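The white tub finally has a job

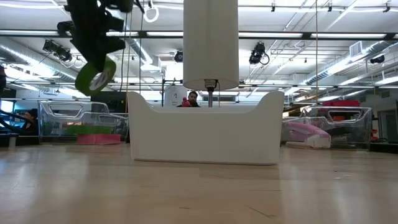
White tub, clear bin, and a green roll that looks a lot like tape.

So Saturday was sorting day! I've had a white tub with the scooped rim kicking around since we moved to Kitbridge, and it has held everything from mail to onions (don't ask). Now it's for craft stuff only. Tape, ribbon, the good scissors. The clear bin gets whatever's left over, and I love that I can see into it without digging. I gave myself 2 hours and took 4, mostly because I kept stopping to read old birthday cards. Next up is the hall closet, probably in March.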